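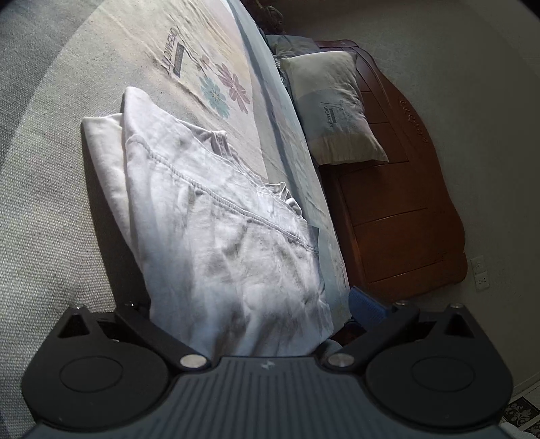

A folded white cloth at the edge of a bed.

Tattoo studio to open second site in Atanthorpe

16 Oct 2019

A tattoo and piercing studio is to open a second site in Atanthorpe after the council granted it a licence for the former shoe repair shop on Storow Street.

Urano Tattoo, run by Els Martens and Blagoje Gashi, has traded from a first-floor room near the bus station for 7 years. The new premises are on the ground floor and will have five work stations, a separate piercing room and a small waiting area at the front.

Martens said most of the work booked so far was custom black and grey, with a smaller number of cover-ups.

"People have had to climb two flights of stairs to get to us, and some of our regulars can't manage that any more," she said. "We looked at three places before this one. The shoe shop had the best light and the landlord was happy for us to put in the extra sinks."

The old studio will stay open four days a week for drawing appointments and small pieces. Gashi will work mainly at the new site, where he will be joined by Lieven Jacobs, who has moved from the Prins studio on the coast, and by an apprentice, Nathalie Jansen.

The fit-out has cost £4000, not counting the sterilising equipment, which was brought over from the first studio. A new floor has been laid and the back wall moved to make space for the piercing room.

Two letters were sent to the council about the application. One was in support. The other, from Frans Nijs, who lives above the shop next door, asked about late opening and noise from the extractor fan. The licence sets a closing time of 8pm, and the fan has to be switched off by then — Nijs said he was content with that.

Deposits for larger designs will be £100, taken off the price of the final sitting. Touch-ups within the first year are free, as they are at present. Customers must be 18 or over for tattoos and will be asked for photo ID at every first visit.

The studio opens at the end of October. Bookings can be made at either address or by phone, and walk-ins will be taken on Saturdays if there is a free chair.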